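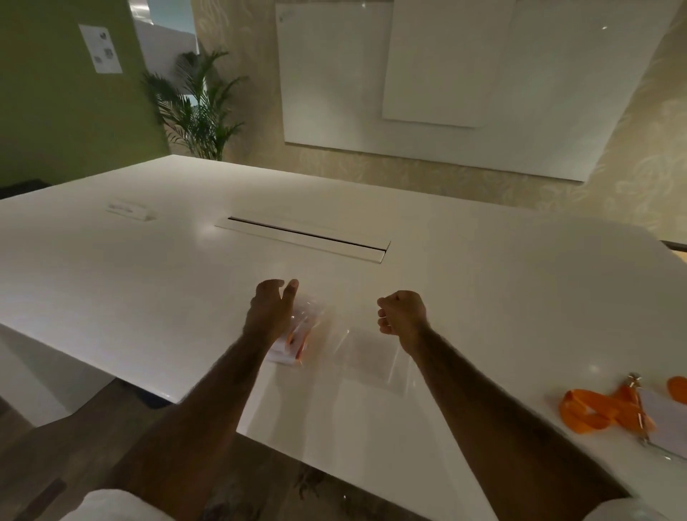

Please don't let the song go out with clips from the film cut over the top of it, Babak Amini asked us in the message read out at the start, because people who get to the end of a documentary about night bus drivers have already seen the buses, and the song should give them something they haven't seen. He also said he'd had the chorus in his head since Tuesday and was humming it in line at the pharmacy.

Notes of the music video meeting, Flindero Films
Started at 6:30 p.m. Notes taken by the edit desk.

Last meeting's notes
Agreed, with one correction. The band is spelled Clikedico, with a k and then a c. We had it the other way around all the way through, including in the subject line of the email we sent them. Apologies have gone out and they were very nice about it.

The song
We played the new mix of "Last Stop, Akinola Street" right through with the lights down, and then everyone wanted it again, so we played it again. It is so much better! The old mix had the drums on top of everything, and now you can hear the breath before the second verse and that little organ part underneath (which we had all assumed was a guitar). The band has kept the recording of the bus doors at the start. A couple of people felt the fade at the end goes on too long for a video and works beautifully for the credits. The band will be asked whether they mind having 2 endings, one for each.

What the video should be
Long discussion, and a good one. The ideas on the table were a straight performance in the depot, a story with actors, and the hand-drawn version that came up in August. The depot would look wonderful at night but we can't get in until the repaving is done. The story idea had real fans in the room, especially the version where the passenger never speaks. The worry was that actors playing drivers would sit oddly next to the actual drivers, who are so relaxed and funny in the film that anyone else doing the job would look like a costume.

The drawn version won in the end. Each verse gets its own look: pencil for the first, cut paper for the second, and paint for the last one, with color coming in through the bus windows before it gets anywhere else. There was a request to keep the rain from the sketches, which everyone supported loudly. Babak's point was taken as settled, so no clips from the film at all, apart from the title at the very end.

The drivers
All 3 drivers from the film have heard the song and like it. One has asked not to be drawn as himself, and that's completely fine, so the figures in the video will be made-up people from start to finish. The drivers will see the storyboard before the animators begin. If something feels wrong to them, we change it. Nobody objected to this and it should go in the letter to the band so that they know it too.

Lyrics on screen
Some back and forth. Against: it can look like karaoke. For: it helps viewers who are deaf or hard of hearing, and the words are good enough to read. We're going with proper captions that can be switched on, plus a Spanish set, and the line about the heater will be hand-lettered into the picture because it gets a laugh every time.

Release
The video goes online 5 days before the film opens at the Iker. There was some feeling for holding it back until opening night, but the Iker would love to run it ahead of other films in the lead-up, and their manager has offered it the big screen. The big screen! We said yes before the sentence was finished. They need the file in their own format, and the edit desk will ask for the details in writing this time.

The band would like to play in the lobby on opening night. Everyone is for it. The lobby has an echo, so it would be an acoustic set, 3 songs, with ours last.

Money
The animation quote came in under what we'd set aside. The difference stays in the pot for the captions and the second sound mix. The request for a vinyl single was discussed with great affection and put off.

To do
Edit desk: ask Clikedico about the endings, send the letter, get the file details from the Iker.
Animators: storyboard through the end of the second verse for next time, with the rain.
Babak Amini: write the paragraph that goes under the video online. Keep it short, please, and name the drivers only if they've said yes.
Everyone: listen to the mix on bad headphones and on a phone speaker and send in comments.

Other business
The poster proof has the old working title on it. It's being redone.

Closed at 8:15 p.m., after the song had been played once more by popular demand.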